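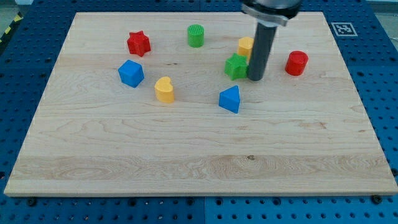
Do you remember the very first puzzle you ever solved? I bet you don't, and I don't remember mine either, but there's a good chance it was a bucket of blocks with a lid full of holes. You pick up a star, you hunt for the star hole, you push, it gets stuck, you turn it a little, and then — clunk! In it goes. Babies can do this all afternoon.

You're much too big for that now, of course. But I want you to look at those blocks again, because there is some really good math hiding in them (the fun kind, I promise).

What is a prism?

Let's start with a star. When you draw a star on paper, it's flat. You can't pick it up. Now imagine you cut that same star out of paper 90 times and pile all the stars on top of each other, with the points lined up very neatly. Now you've got a thick star! You could hold it in your hand and stand it on a table. It has a star on the top, a star on the bottom, and straight sides going up and down between them.

A solid like that is called a prism. The top and the bottom are the same flat shape with straight edges, and the sides join them together. The red block and the green star block on the board are both star prisms. The blue one with the pointy end is a triangular prism, which means it has a triangle at each end and rectangles for sides. A tent can be a triangular prism too, and so can a wedge of cheese if you cut it carefully.

Here's something I like about the triangular one. If you lay it down on one of its long sides, it looks like a roof. If you stand it up on a triangle, it looks like a tower. It's the same block the whole time, and its name doesn't change when you tip it over. Lots of grown-ups get mixed up about this! They think the bottom of a prism has to be whatever is touching the table.

What about the round ones?

A cylinder is made the same way, but with circles. Pile up a lot of paper circles and you get a cylinder. Coins in a stack make one. So does a can of beans. The green cylinder is standing on its end and so is the red one, and that's a smart way to leave a cylinder if you'd like it to stay put. Lay it on its side and it will happily roll under the couch.

Most math books won't call a cylinder a prism, and that's on account of its curved side. Prisms are only supposed to have flat sides. The yellow heart has the same trouble. It has a heart on top and a side that curves around, so a strict teacher might say it isn't a true prism. I call it a heart block and everyone knows what I mean.

And the cube?

The blue cube is the fairest shape of all. It has six faces, and every one of them is a square of exactly the same size. Dice are cubes, and that is why people trust them. If one face were bigger than the others, the die would land on it more often and your board games would get very grumpy.

A cube is a prism as well. It has a square at the top, a square at the bottom, and four sides in between. Sneaky!

Which block is the hardest to fit?

Try to guess before you read on. Suppose every block has its own hole, just big enough.

The easiest is the cylinder. However you spin it, a circle is still a circle, so you only have to get it standing up over the hole and let go.

Next comes the star. A star with five points can go in five ways. Turn it a little and the next point lands where the last one was. Mathematicians call this rotational symmetry, which is a long name for "it still looks the same after I turned it." The cube can go through its square hole four ways for each face you try, and it has six faces, so you get plenty of chances there. A triangle with three equal sides has three ways to go in.

The heart is the meanie. Turn a heart all the way around and it only matches itself once, when you're back where you started. You can flip it over and use the other end, so that makes 2 ways, but you still have to line it up with care. When my nephew was tiny he had a set from Dremby, and the heart was always the last block left on the rug, usually with tooth marks.

Something to try at home

You'll need some blocks, a sheet of paper, and a pencil. A wooden board or a table makes a good flat place to work. If you don't have blocks, raid the kitchen (ask first!) for a can, a small box, and a bar of soap.

Stand a block on the paper and draw around the bottom. Lift it off and look at the shape you drew. Now lay the block on its side and draw around that. Is it the same shape, or a new one? Do it with every block, then mix up all your drawings and give them to a friend. Can they match each drawing to its block?

The cylinder will give you some bother when you lay it down. It only touches the paper along one thin line, and it wants to wander off. Hold it still and look straight down from above. What shape would you draw? (I'll give you a hint — it has four corners.)

If you've got a good steady hand, make your own sorting lid from a shoebox. Trace your blocks onto the top, ask a grown-up to cut out the shapes, and make each hole a tiny bit bigger than your pencil line. My first lid had holes that were exactly the right size, and not one block would go through.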